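Well, the Conalthorpe repair fund has reached 960 of the 1,000 we wanted by January, and I'm so chuffed I've had two slices of cake! The hall roof gets its new gutters whatever happens now (Stirnow have already quoted).
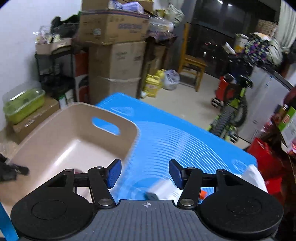

The last 40 should come from the plant swap, which starts at 3 in the side room. Bring anything with roots, label it if you can, and please, no more mint. I took some home last year and it has eaten my path.

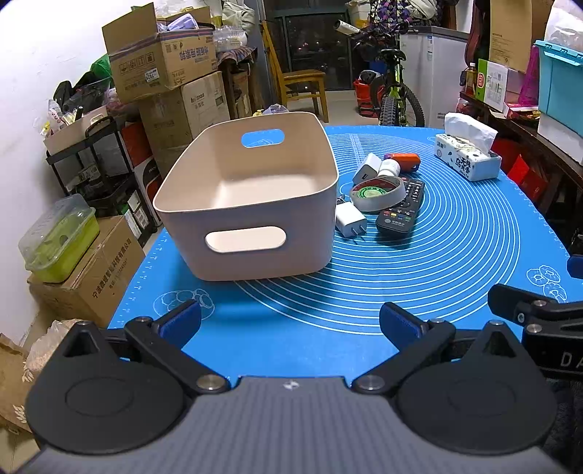

I've also been having a go at a clear-out, and my word, it's slow. I'd get one shelf done and then find another behind it. A roomy plastic bin with handle holes at both ends is what I'd use for the jumble, easy to carry down the steps, and do pop stray remote controls in with whatever they belong to. Drop-off is at the Skender Lane door until 7.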